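Dish line "assist" arms - anyone else been through this?
Canteen & Catering Workers Board > On the Job > Equipment and Rosters
13 replies

potwash_pet
Started this because I'm after stories from people who've been through it, not the brochure. I'm on the wash-up at a big production kitchen, three shifts, open 365 days a year. Management has signed up for a trial of an arm from an outfit called Stotum that's meant to unload racks and sort crockery at the clean end. We've been told no one loses their job. We've also been told the 4 am position "will be reviewed", and I've been around long enough to know what that word does.

Has anyone had one of these go in? What happened to your hours?

Petronella Xaba (yes my real name, they all know I post here)

gravyboat
Ours went in last May. Different maker, same promise. No one was sacked, true. Two casuals stopped getting calls and when the next person retired they didn't advertise. So when they say no job losses, ask what happens to the casual pool and get it in writing.

cornel_v
I'll put the other side. I did nine years on a flight-type machine and my shoulders are cooked. Lifting racks off the end for a whole shift is a rotten job and I can't see why we'd fight to keep it. If a machine wants it, it can have it. Fight over the pay and the hours, by all means.

potwash_pet
Cornel I'm not fighting to keep sore shoulders mate. The lifting is the bit it doesn't do! The full racks stay with us. It picks up one thing at a time from the rack after we've slid it across, and we "supervise". So same lifting, fewer people to share it with.

cornel_v
OK, that's a worse deal than I assumed. Did anyone ask them why?

tan_c
I was at the same briefing as Pet. Someone did ask. The answer was that mixed full racks are "phase two". No date for phase two.

They spent most of the hour on simulation. The arm practises in software before it gets near our kitchen, and it had done 400 practice pickups for that week's report. I asked how many of those were wet, greasy, chipped, or stacked crooked by somebody at the end of a double. The bloke said he'd come back to me. He hasn't. I did get one of the stills out of the handout though, so people can see what we're being asked to get excited about.

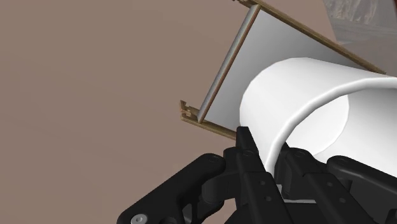 From the Stotum handout. Simulated, gripper holding a white cylinder.

Make of it what you will. Everything in it is spotless, and behind the gripper it's just plain brown. I've never worked anywhere with a plain brown anything behind me, there's always a trolley and someone yelling for side plates.

gravyboat
What's it holding, a mug? A bit of pipe?

tan_c
Handout doesn't say. It's got an open end and a thick rim, that's as far as I'll go.

Yolandi M
Bit unfair to have a go at it for being clean. I'm in maintenance, not the kitchen, and everything gets tested in simulation first now, even the conveyor guards. You'd complain louder if they tested it on you. And gripping something smooth and round like that is a reasonable thing to practise. Half of what breaks in a wash-up is smooth and round.

What I'd ask about is cleaning the thing itself. Look at all those overlapping joints and the little recesses in the finger. There's a hex socket screw sitting right there in the open. Who gets gunk out of that, and on whose time? On ours (an Ellow unit, packing side) it was meant to be a wipe-down. It's a proper job every night and it landed on the lowest grade.

potwash_pet
See, THAT is useful. Adding it to my list. Not a word about cleaning at the briefing.

cornel_v
Agree with Yolandi. Also ask who's allowed to hit reset. At my old site only the team leader could, so every time it stopped we stood there like stunned mullets until she got back from the loading dock. Then the downtime got written up as ours.

Maluleke_nights
We had the trial at our place and it was OK. There, I said it. The first month was rubbish and then it settled. I got trained up on it and went up a grade. Not everyone did - there was one spot and I got it. The younger ones liked it and the older ones mostly asked to go to the servery.

gravyboat
One spot. How many on the line before?

Maluleke_nights
More than one. I take the point.

nokuthula_vw
Delegate here, different site. Things that worked for us: a written trial end date, rosters frozen until then, and our own log of stoppages kept by the people on the line. The company's log said the arm was available 100 per cent of the time. Ours had it parked under a plastic sheet for whole shifts. "Available" meant it was plugged in.

Pet, message me and I'll send you the log sheet. It's one page.

tan_c
Plugged in! I'm bringing that up at the next one.

potwash_pet
Messaged you, thanks Nokuthula. Next briefing is after the roster comes out, funny that. I've asked for it to be moved ahead. My questions so far are casuals, full racks, cleaning time, reset, end date in writing. If anyone's dealt with Sikel, who apparently do the servicing, I'd like to hear how long you wait for them on a night shift.

cornel_v
Bring a chair.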